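Brela Two-Finger Gripper, matched pair

I've had a pair of these on my bench since October, swapped in for the old Doreo set, and I'm a little smitten! They bolted on in 19 minutes (Yaqin Liang timed me) and the fingers close evenly, even on flimsy stuff like a paper coffee cup with a domed lid, which is my favorite mean test.

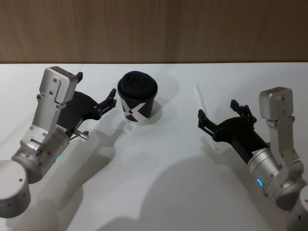 Can I buy just one?
Singles ship too, with the same cable and mounting screws, but the matched pair comes tuned together and saves you an afternoon of fiddling.

The Doreo still wins on raw squeeze, so keep it if you lift heavy parts. For light, crushable things I'd go Brela every time. Spare finger pads come in packs of 2. Questions go to Sorcha Corrigan at the order desk, any day but Wednesday.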